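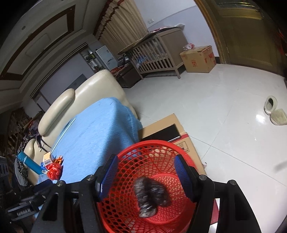 Annual walk-through, Unit 14, Jekbridge, done on October 23, 2023 by Han-gyeol Ryu. I am filling in the same form we used in February, which was designed for an office and asks twice about the forklift. Where the form and a family living room disagree, I have gone with the living room. Most of my comments this year concern the floor, where things go when they have not yet been promoted to furniture. The red plastic basket had a crumpled black plastic bag in it, and there was cardboard on the floor right behind it, with a flat black device lying on top. None of this is a crime, but it does give me something to write under Section 1.

Ratings are OK, FIX, or TALK. TALK means I would like to discuss it with the household over coffee, which I will be bringing myself after last time.

SECTION 1. FLOORS AND WALKWAYS

1.1 Clear path from sofa to door: FIX
Walkable if you know the route. Guests do not know the route. Flatten the cardboard and take it down to recycling — leaning it against a wall counts as moving it, and I will mark it the same next time.

1.2 Electronics kept off the floor: FIX
Cardboard is not a shelf. Anything flat and dark on the floor will be found by a foot sooner or later, usually at night.

1.3 Baskets and bins: OK
Light, plastic, rounded rim, no sharp edges. Please pick a spot for the basket and leave it there. Against the wall would be fine. So would the closet, if the closet ever closes.

1.4 Rugs secured: N/A
No rug. The household says it is "being cleaned." It was being cleaned in February too.

SECTION 2. PLASTIC BAGS AND PACKAGING

2.1 Thin plastic bags out of reach of small children: FIX
My one serious comment, so I will put the jokes down for a minute. A thin bag can cover a small face and cling there. A basket at floor level with open sides does not put it out of reach of anybody who can crawl. Tie bags in a knot before throwing them out, and keep the unused ones in a high cupboard or behind a latch.

2.2 Bags used as liners: TALK
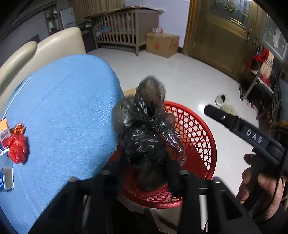 If a bag is going to be a liner, fold it over the rim all the way around and use one that fits. If it is only being stored, see 2.1. I understand that every home has a bag of bags. I have one too. Mine lives on top of the refrigerator, where it frightens the cat and no one else.

2.3 Packing material removed after delivery: FIX
The household explained that the Plotance box is being kept for the warranty. The warranty ran out. I checked, which took less time than the explanation.

SECTION 3. SEATING AND COVERS

3.1 Stable, no wobble: OK
Sat on it, leaned on it, pushed it with a knee. It stayed where it was.

3.2 Covers tucked and not trailing: OK
Light-blue cover is on. A few wrinkles, and the form does not ask about wrinkles.

3.3 Small items left on seating: TALK
Anything thin and stiff should come off before somebody sits down. I speak from experience, though I was standing for most of that evening.

SECTION 4. POWER

4.1 Heater kept clear: OK
The Kuruc heater is still in its closet and may stay there until it gets cold.

4.2 Power strips: FIX
The Piso strip behind the bookcase feeds a lamp, a charger, and another power strip. Remove the second strip. The lamp will manage.

4.3 Forklift battery charging area ventilated: N/A

4.4 Forklift operator certified: N/A
See 4.3.

FOLLOW-UP

Bags up high or out the door: today, before dinner.
Cardboard: next recycling pickup.
Second power strip: unplugged while I was there, under protest. Please do not plug it back in.
Rug: I would just like to see it.

Copy of this form goes on the fridge, under a magnet that can hold more than one page. The last copy was found behind the stove — also a FIX.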